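Home | Stories | Archive | About

The Threshold Rule

Rule 7 said a house robot must stop at every doorway and wait. Birsen Gezer had written it herself, in May, and now she was testing it in the simulator. Run 117 stopped where the tiles met the red floor. 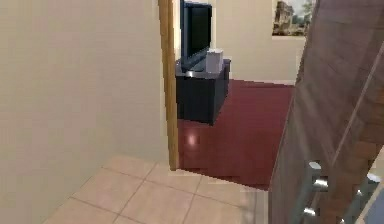 Kristine Catacutan asked how long it was meant to wait if there was no answer. The rule did not say.

Birsen typed "six seconds", then deleted it. A person asleep could not say no in six seconds.

She wrote "until asked in" - and started run 118.

Share | 6 comments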